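Notebook, December — heat retention of retail vacuum bottles, run 2
Bench: Elside workshop, north end

Start 8:40. Same rig as run 1, with the thermocouple now passed through a drilled stopper instead of the factory lid. Stopper sealed with silicone and left overnight. This adds a conduction path that the real lid does not have, so these values compare bottle against bottle only.

Pre-heat: filled with boiling water, five minutes, emptied. Refilled to 2 cm below the shoulder at 96 degrees. Logger at one-minute intervals.

Ximena Aravena ran the foam-wrapped control (Nillell) and the single-wall control (Ledesma). Both behaved as in run 1. The single-wall bottle reached 54 degrees well before lunch and was pulled.

Clondov sample: outer wall near the base read warm to the hand by 9:15. Surface probe gave 31 degrees against a steady room temperature. Suspect a poor vacuum. Not going to section it until a second one has been tested.
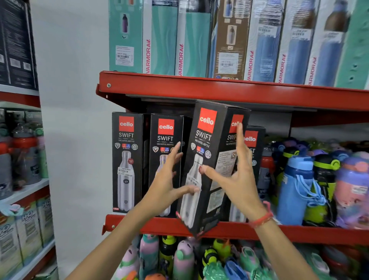

Cello Swift, Vacusteel bottle, boxed, at the shelf.

Boxed stock to be weighed before opening from now on. Run 1 has no dry masses and the heat capacity correction had to be estimated, which makes the first hour of those curves doubtful.

Logger clock was 2 minutes slow against the wall clock. Corrected in the file, not on the unit — still to do.

Colour code for the leads has changed: grey is now ambient, the old blue lead is scrap.

To do
Repeat Clondov with the base on cork.
Ask Ximena for the stopper drawing.
Order more type K wire.
Check the ice point before run 3.

Logger left on overnight.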